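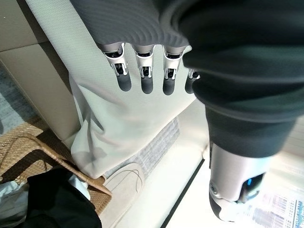 Grip force limits for household handling are still written per finger. The Premgate guideline sets a ceiling for each fingertip and stops there. A sheet does not care about one fingertip. With four of them pressing in a row, the cloth carries the sum, and a fold under the row carries it on a very small area.

Clallus and Udel both log total hand load at 10 readings a second - too slow to catch a snag. I would require 75, plus a stop rule tied to the total. Derese objects that this means some 3000 extra lines per shift. Storage is cheap. Torn linen gets reported as operator error, and the guideline should stop allowing that before the May revision.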